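Chapter 4
Sorting and Folding Household Textiles

4.1 Scope of the chapter

Chapter 3 dealt with washing and drying. This chapter begins at the point where dry articles leave the line or the dryer and ends when they are placed on the shelf. The work in between has two stages, sorting and folding, and most of the errors recorded in domestic linen care occur in the first.

An article that is folded before it is sorted must usually be handled again. The Giderside household survey logged 4,000 handled articles over one season. Of these, 2,216 were bed or bath linens and the rest were garments. In the same log, 2,122 articles were picked up more than once before storage. The survey did not separate repeat handling caused by poor sorting from repeat handling caused by interruption, and the figure should be read with that limit in mind.

4.2 The sorting surface

A sorting surface must be flat, clean, and large enough to hold the widest article when it is folded in half. In most homes the only surface that meets all three conditions is a bed. A kitchen table is the usual second choice but is seldom wide enough for blankets.

The bed has one drawback. Its own sheet and pillowcases are textiles, and where they carry a print, small articles placed on them become harder to pick out. Plain knits are easily found against a print. Printed cloth on printed cloth is not.

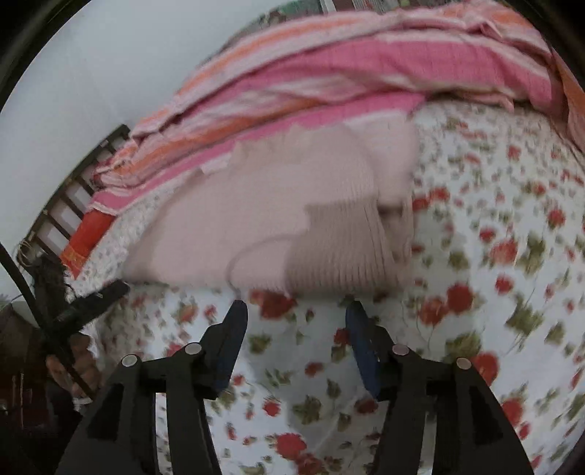
Gronow, March

The pink knitted garment lies on a rose-printed sheet with a striped blanket or towel in folds across the head of the bed. A folded orange-red cloth is between the striped piece and a pillow with a small floral print. Three points in this arrangement bear on the sections that follow.

First, the knit is spread out and rumpled. A knit in this position cannot be folded accurately until the body has been squared and the ribbed section laid straight. Ribbing folded at an angle takes a crease that remains visible in wear.

Second, the striped piece is in layers. Stripes serve as a built-in guide for folding: when the bands on the upper layer run parallel to those beneath, the fold is true. Section 4.5 uses this property in the method for long articles.

Third, the two floral prints differ in scale. Print scale is a more reliable sorting mark than color for white-ground linens, as ground color shifts with age and washing while the size of the motif does not.

4.3 Terms used in this chapter

Article: any single textile item, whatever its size.

Flat article: a sheet, blanket, towel, or cloth without sleeves or fitted corners.

Shaped article: a garment, a fitted sheet, or a pillowcase with a sewn flange.

Ground: the background color of a printed fabric.

Squaring: pulling the edges of an article into line by hand before the first fold.

Face: the side of a folded article that will be visible on the shelf.

4.4 Order of work

Flat articles are removed from the sorting surface first, largest to smallest. Shaped articles follow. Knits are left until last and are folded on a cleared surface, with the front facing down and the sleeves brought in across the back. They are not hung.

The Barkero shelf plan, given in full in Chapter 5, allows a stack of no more than 8 folded flat articles. Heavy knits are stored in shorter stacks, with the thickest at the bottom. Readers using the Drerkik drawer layout should substitute the upright fold described in Section 4.7.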